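시뮬에서 문 앞만 가면 카메라가 기울어요 (Stikano)

모래시계81
Stikano로 실내 주행 돌리는 중인데 문 근처만 가면 자세가 틀어집니다. 에피소드 8개 중 6개가 그럼. 로그엔 충돌 없음으로 찍히고 로봇은 그냥 계속 명령 받아요. 이대로 실기에 올리면 사고날듯. 비슷한 증상 보신분?

hiveck초보
IMU 노이즈 설정 너무 크게 준거 아님? 저도 그걸로 이틀 날림

모래시계81
노이즈 0으로 놔도 똑같아요

납땜연기
넘어진 거네요. 문 손잡이 콜리전 메시가 보이는 것보다 크게 잡혀있을 수 있음. Huaranga 맵이면 의심해보세요

모래시계81
Huaranga 맵 맞습니다. 근데 넘어졌으면 전도 감지가 떠야하는데 안떠요

납땜연기
감지 기본값이 꺼져있을걸요. 버전 2부터

삼각대
저는 생각이 다른데요. 메시 문제면 접촉 로그라도 남아야죠. 카메라 링크 고정이 풀린 거 아닌가. 몸체는 멀쩡히 서있고 카메라만 도는거. 캡처 하나만 올려주세요

모래시계81
밖이라 폰으로 급하게 올려요. 문이랑 벽이 이렇게 비스듬하게 나옴. 바닥이 왼쪽 아래로 몰려있고 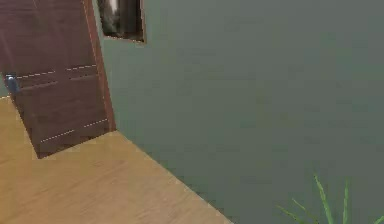 삼각대
한장으론 몸체가 누운건지 카메라만 돈건지 구분 안됩니다. base_link 롤값이랑 카메라 롤값 따로 찍어서 비교해보세요. 둘이 다르면 고정 문제

납땜연기
그 전에 전도 감지부터 켜세요. 안전정지 꺼진채로 실기는 절대 안됨. Clindolach 쪽 포럼에도 같은 글 있었는데 거긴 메시였어요

삼각대
거긴 맵이 다르잖아요

모래시계81
일단 감지 켜고 롤값 둘다 찍어볼게요. 실기는 보류. 저녁에 결과 올리겟습니다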